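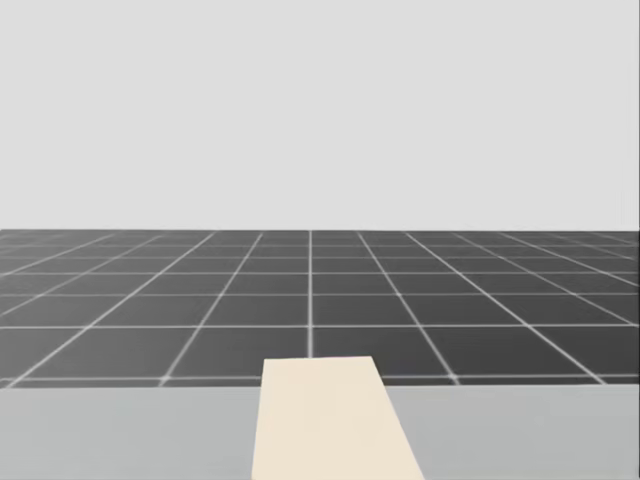
Lambros Kalogeropoulos wrote in to ask whether the tree merges two people by itself when their surnames match. It does not. Trarum only lists possible matches, and you decide on each one.

## 4. Merging duplicate ancestors

Before you start, export a backup (File > Export > Full tree). The Kollorberg sample tree has 3,195 people and takes up very little disk space.

1. Open **People > Possible matches**.
2. Select a pair. The older record is on the left.
3. Compare birth year, birthplace and parents. Spelling varies a lot in old parish books, so Lennox and Lenox may be one family.

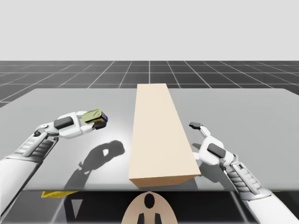
4. Choose which spelling to keep as the main name. The other is stored under **Also known as**.
5. Click **Merge**. Notes and sources from both records are kept.
6. Check the children list for repeats.

**Note:** If the records give different birth years, both are saved and the one with a source is shown first.

**Caution:** A merge can be undone only until you close the tree. After that, restore from your backup.

**Caution:** Cousins were often given the same first name. Do not merge on name and year alone.

Relatives you have invited will see the change the next time they open the tree. To hide a living person from them, see section 5.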